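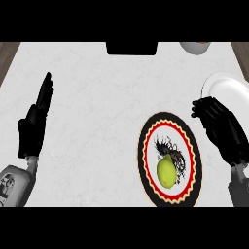

Dremo est un module logiciel pour l'apprentissage de la manipulation à deux mains, conçu par Verkonlow et distribué par Hitow. Il reprend la méthode Baek, dans laquelle une politique est entraînée d'abord sur des scènes de simulation, puis ajustée avec un petit nombre de démonstrations réelles. La difficulté principale que nous avons étudiée est la confusion entre l'objet à saisir et le décor qui se trouve derrière lui. Un citron vert posé sur une assiette blanche est facile à segmenter ; le même fruit posé sur un motif d'éclaboussures noires, au centre d'une assiette à bord noir et à zigzags rouges, demande au réseau de séparer la forme de l'objet et le dessin imprimé. C'est sur des scènes de ce type que la méthode montre le plus d'intérêt.

Principe de la méthode

Chaque tâche est rendue avec plusieurs variantes de vaisselle, de plan de travail et d'éclairage. La position des objets et la posture de départ des deux mains changent aussi d'un épisode à l'autre. Le réseau reçoit l'image et l'état des articulations, et il prédit une séquence courte de commandes pour les deux bras. Une perte auxiliaire, appliquée seulement pendant l'entraînement, l'oblige à retrouver le contour de l'objet cible. Cette branche est retirée au moment de l'exécution, donc elle n'ajoute pas de temps de calcul.

Résultats obtenus

L'évaluation a été faite sur 400 épisodes simulés, avec des motifs d'assiette absents de l'entraînement. La version complète réussit 251 épisodes. La version sans perte auxiliaire, entraînée avec les mêmes données, en réussit 137. Un épisode est considéré comme réussi quand l'objet est soulevé, puis déposé dans le récipient demandé sans que l'autre main touche une pièce voisine. Les échecs restants concernent surtout les objets proches du bord de la table et les assiettes en partie hors du champ.

Contenu de la livraison

Bibliothèque de scènes de cuisine, avec fichiers de paramètres modifiables
Poids du réseau pour mains à cinq doigts
Scripts d'entraînement et d'évaluation
Jusqu'à six licences de poste par laboratoire
Manuel en français et en anglais

Limites connues

Les objets transparents ne sont pas pris en charge. Les contacts entre les deux mains sont simulés de manière simplifiée, et nous déconseillons d'utiliser le module pour l'étude des forces de serrage. Le passage vers un robot réel exige un calibrage de la caméra, décrit au chapitre 3 du manuel.

Commande

Le module est vendu aux laboratoires et aux services de recherche des entreprises. Pour recevoir un devis, veuillez indiquer à Hitow le modèle de vos bras et de vos mains, ainsi que le nombre de postes souhaité.

Fiche mise à jour le 19 août 2018.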